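Small Units, Long Leases

The old dairy depot at Ikdale stood unlet for 3 winters before Odera bought it and cut the building into workshops. The largest now runs to 2,204 square feet, with a roller door on the yard side and its own electric meter. The smallest is a third of that and shares a loading bay with its neighbor.

Rents are quoted by the square foot, with service charge on top. That charge covers the yard lights, snow clearing and the roof, but leaves tenants to insure their own fittings. By October, 96 percent of the floor space was taken, mostly on five-year terms with a break at year 2.
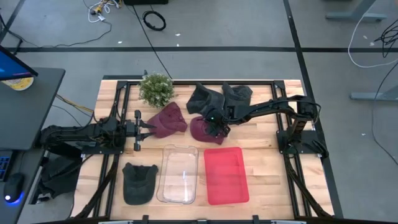

Bernice Mahama would have signed for longer if the rent review had been capped, and she told the agents at Gulto so before she took her keys. They offered her a month free instead. She accepted, and paid a surveyor to record the condition of the floor slab before moving in.

Gulto is now marketing a second block on Cellovley Road, where the leases will carry the same break clause. Viewings start Sat 16 March and are by appointment. The upstairs offices there are being let separately.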